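Bin picking, part 2: cables

28/05/2025 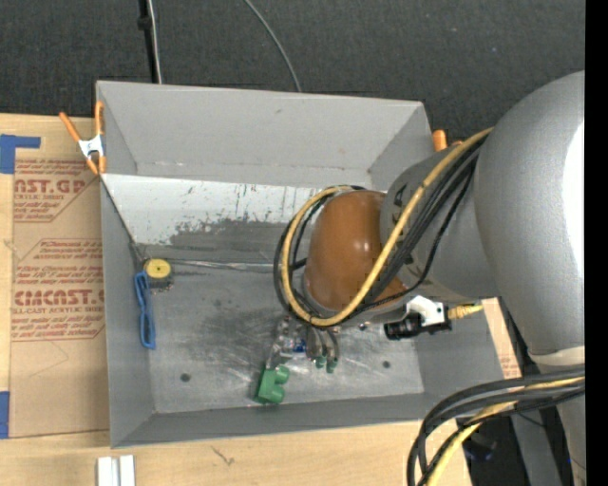 I spent most of this week on the wrist cables, after the arm pulled a plug loose on a deep reach for the third time. Isla MacRitchie lent me a bench at the Bomulgate workshop and I re-ran the lot with more slack. The yellow cable now loops under the orange-brown cap at the wrist and back up the other side, with the black bundle on nearly the same path. One thin black one still hangs away from the rest – I'll tie it in later. Top speed stays at 112 mm a second until then.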